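Merrick furniture library opens second lending room in Surnby

20 February 2015

The Merrick furniture library has opened a second lending room on the ground floor of the old Citader building in Surnby, giving households in the north of the county a closer place to borrow sofas, cushions and other living room pieces.

The room opened to members this week. It is laid out as a set of small sitting areas so that people can try a piece before they sign for it. Soft furnishings are lent along with the larger items, and members may swap pillows and throws as often as they like during a loan.
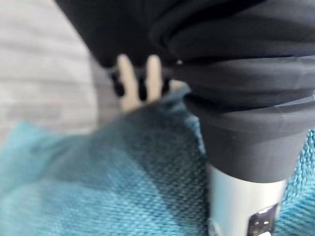
Loans run for 3 months and can be renewed once. The library charges a yearly fee and a refundable deposit, and delivery inside Surnby is included. Members outside the town can pick items up themselves or pay for a van.

The library began in Merrick with a single storeroom and a short list of chairs and side tables. It lent out 1,166 pieces in its first full year and 2,938 last year. Sofas were the most requested item both years, and the waiting list for them in Merrick had grown to several weeks by October. The Surnby room was planned mainly to shorten that list.

Staff said light-colored sofas go out fastest, particularly the wide ones with room for a family. Throw pillows are the item most often returned in place of a different color. Pillow covers are taken off and washed between loans, and seat cushions are vacuumed and checked along the seams. 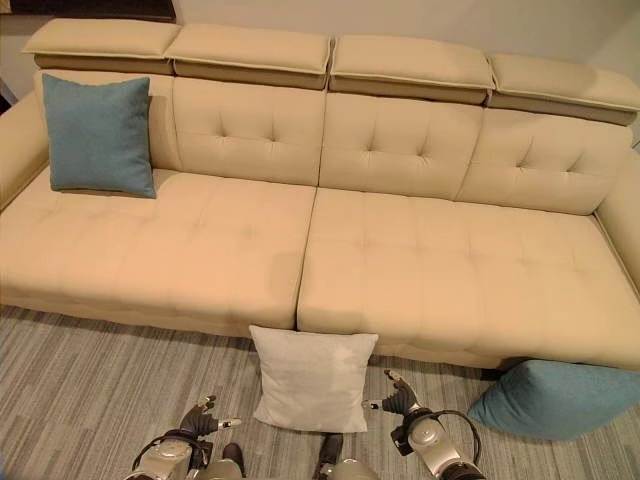 Anyone living in the county can join with proof of address. Landlords and small businesses may borrow too, at a higher rate, but households come first when an item is in short supply. A member can have one large piece and up to four small ones at a time.

The library is also taking donations at the Surnby door. It accepts sofas, armchairs, coffee tables, lamps and pillows in clean condition. It cannot take mattresses, or anything with torn upholstery or a broken frame. Donors with a large piece are asked to call ahead so that a space can be cleared near the entrance.

Clarninness, the upholstery shop across the street, will handle repairs for both rooms under a one-year agreement. The library expects to send it around 200 pieces in that time, mostly for new piping, buttons and zippers.

The Surnby room is open afternoons. The Merrick room keeps its current hours.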